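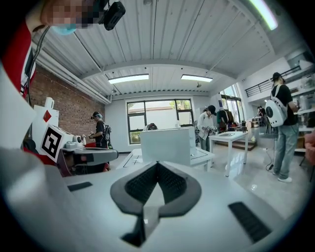 At work, mask on. Alladard, back room.

About Alladard

Small alterations and mending shop. Started by Iwona Gajewski and Roman Kurek at Iwona's kitchen table, one sewing machine, one very bad iron. Moved to Jabłońska Street when the kitchen filled up with other people's coats.

What we do - hems, zippers, linings, torn pockets, wedding dresses (book early please, October is always packed). Curtains too, up to a point. No leather. No shoes. People ask every week, the answer is still no, try the place by the bus stop.

Orathai Paisan does the formal wear and anything with beading. Came to us from theater costumes, very patient. Iwona does coats. Roman does the counter, the phone and most of the pressing.

Prices are on the board by the door. Simple hem is 20, relining a coat starts at 200, depends on the fabric. We'll tell you if its not worth fixing.

Thursday we stay open late for pickups. Bring your ticket! No ticket means Roman goes through the whole rack and everybody waits.

Also - we keep a button drawer, well over 1000 in there by now. If you lost one come and dig. Free if you sew it on yourself, small charge if we do it. Donations of old buttons allways welcome, leave them at the counter.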